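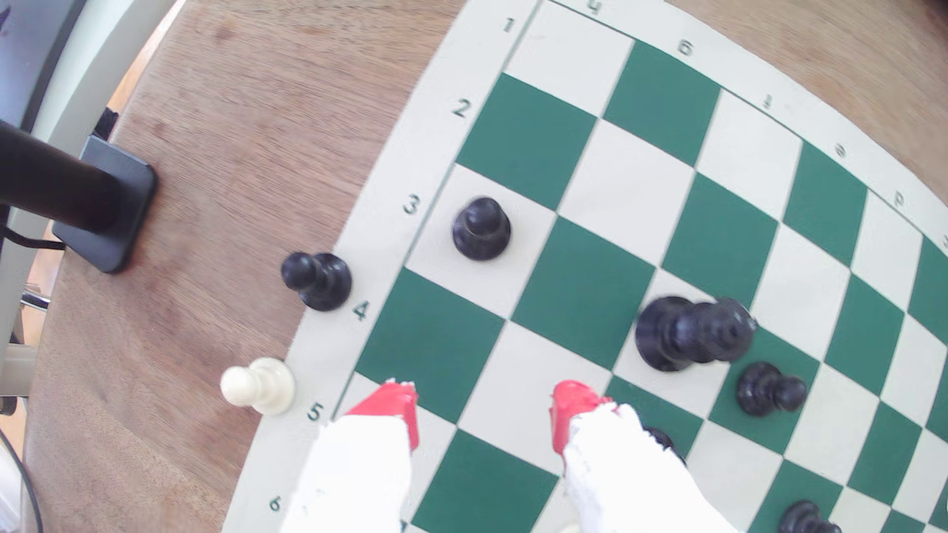

*A short story by Karimi*

The first piece fell at the end of the afternoon, and I wrote it in the log as my own mistake. I had bought the board in a shop in Putthorpe, the kind you roll up and carry under the arm, and it did not want to lie flat. A tall piece on a bent board falls easily. I wrote "board" in the column for the cause, and I was content with this word.

I was then in my second winter at Stultden. We made arms for people who can't use their own hands well, and chess was our test. A club in Zellport had asked for an arm that could play for a member with a shaking hand. He would say the move and the arm would make it. I liked this work more than any work I had before. Also I was tired, and I wanted the log to be short.

The next fall had the code 705 beside it. I looked in our list of codes. It said "position disagreement, minor." The arm believed its fingers were in one place and the camera believed they were in another place. Minor meant that the arm would continue.

I made coffee. I took off my jacket and put it on the table, because the heater was too strong, and I let the arm continue.

On my screen there were two circles. The red one was for the piece that the arm wanted. The blue one was for the wrist. I had looked at these circles for so many months that I saw them also when I closed my eyes in the bus. That evening the blue circle was a little behind. When the wrist stopped, the circle needed a moment to arrive. I thought, the computer is slow, I will restart it tomorrow.

Then the arm went down for a white piece near the edge, and I saw that the bishop was still too close to another pawn on the far side, and I put my hand on the board to correct it.
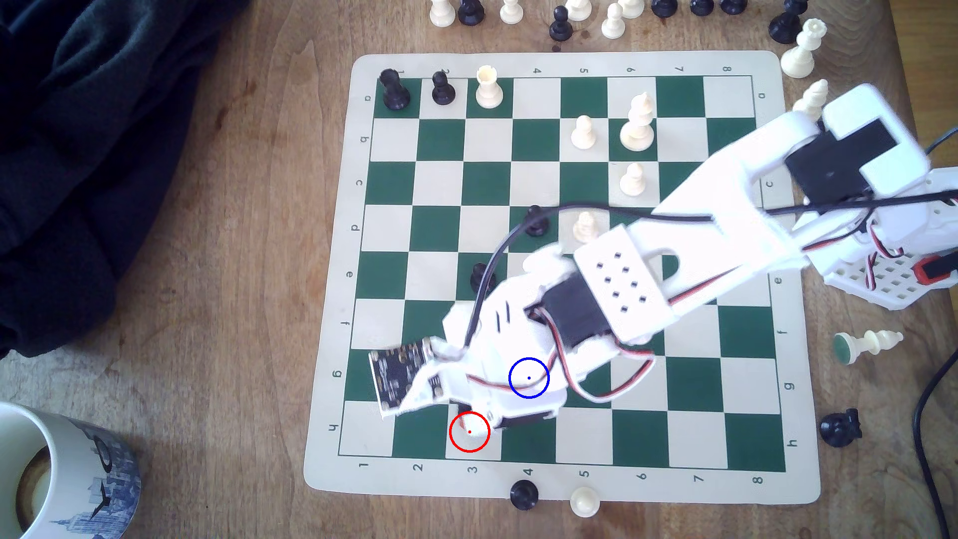 ## The stop button

I must explain that we had a rule. The rule was printed on paper and the paper was on the door: no hands over the board while the arm has power. I had written the rule. I had even chosen the size of the letters.

The arm turned before it was time to turn. It did not turn fast. People imagine that a machine is fast when it is dangerous, but it came toward me at the same speed as always, as my grandmother carried soup. The fingers closed on the side of my hand.

I said "stop." It had no microphone that day. With my left hand I searched for the button, and the button was on the right side, where I had put it for a person who is sitting correctly.

It held me for nine seconds. I know this from the log. The motors are small and it hurt as a clothes peg hurts. The arm was waiting for the camera to say that the piece was lifted. The camera looked at my hand and did not find a piece, so the arm held a little stronger, as it was told to do.

Then the time limit came and it opened.

I pressed the button after. It was quite useless, but I pressed it, and I stood there with my finger on it until the coffee smelled cold.

I thought about the man in Zellport. He would not pull his hand away as quickly as I can. Perhaps he would believe it was his own hand making the trouble, and he would apologize to the arm. I was sure he would apologize.

I set the power low, sat on my hands like a schoolchild, and sent it one more time to the bottom row.
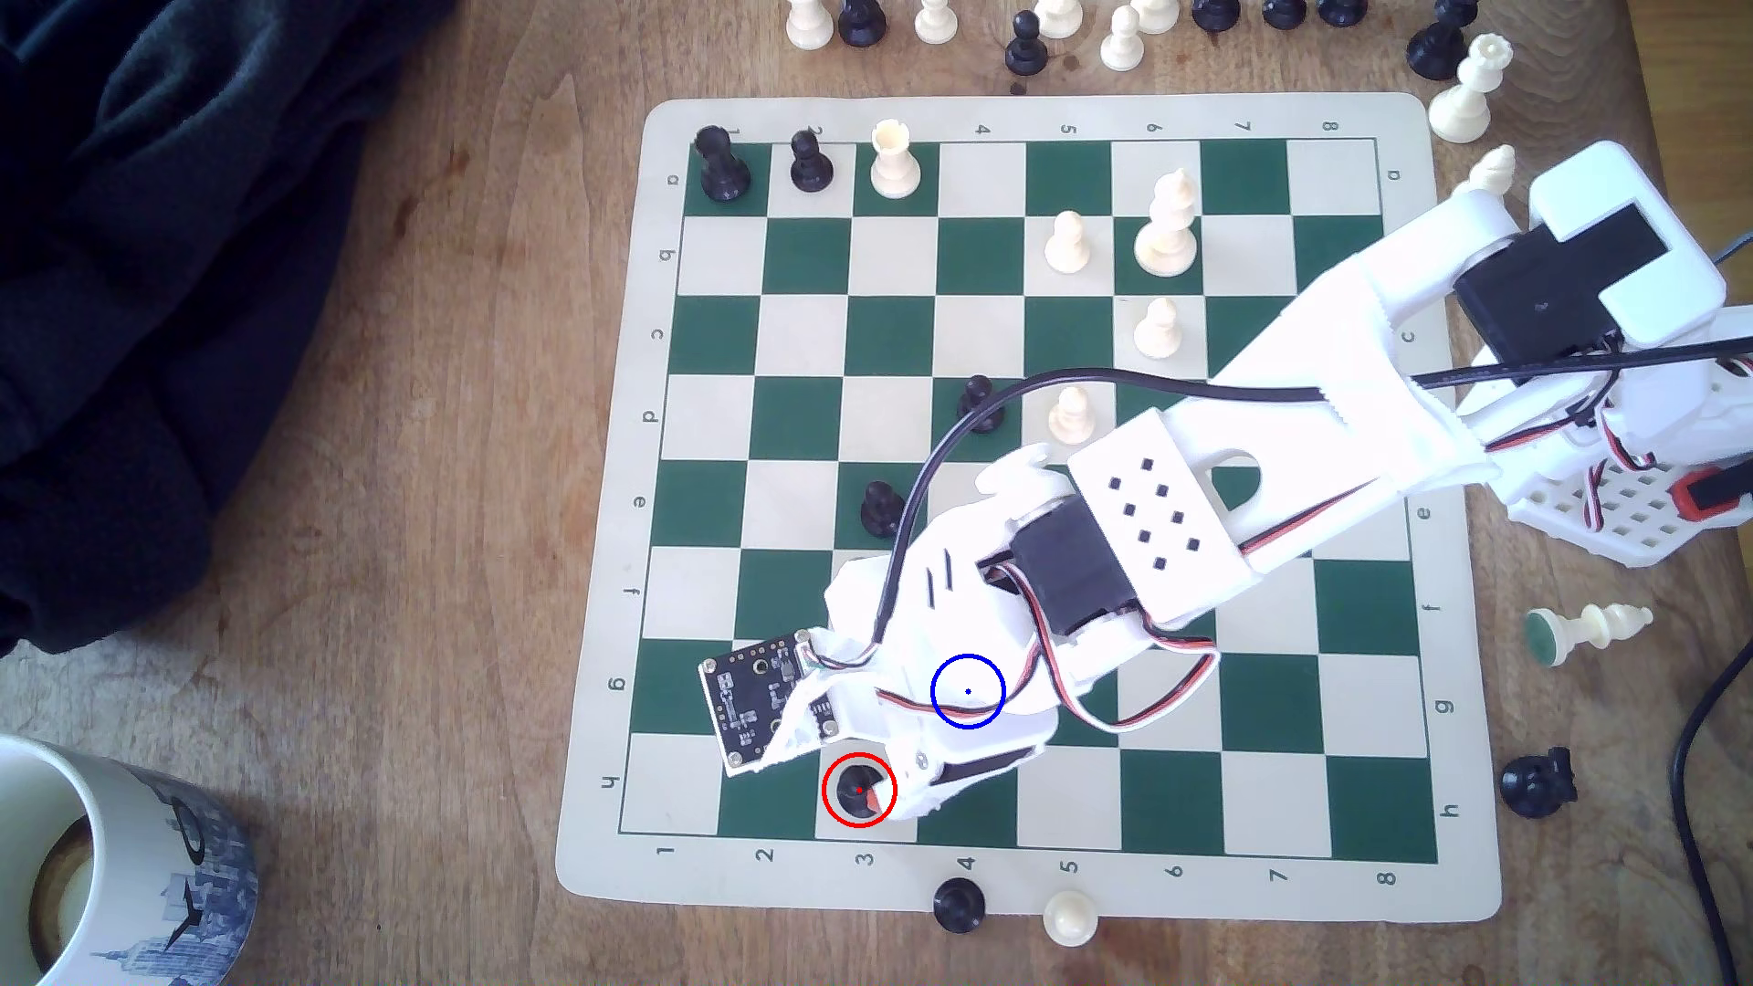 *The last run. Red: the black pawn. Blue: the wrist.*

The circle was late again. I watched it be late six times in the recording before I was ready to open the log.

I went back to the first line, deleted "board" and typed "unknown, do not use." Then I wrote about my hand. It took me a long time, because in the form there was no column for a hand, and I had made the form also. In the end I put it under "pieces."

In the morning I telephoned to Zellport. The man himself answered. He asked if it would be ready in February, and I told him no. He was silent, and then he asked me if I was all right.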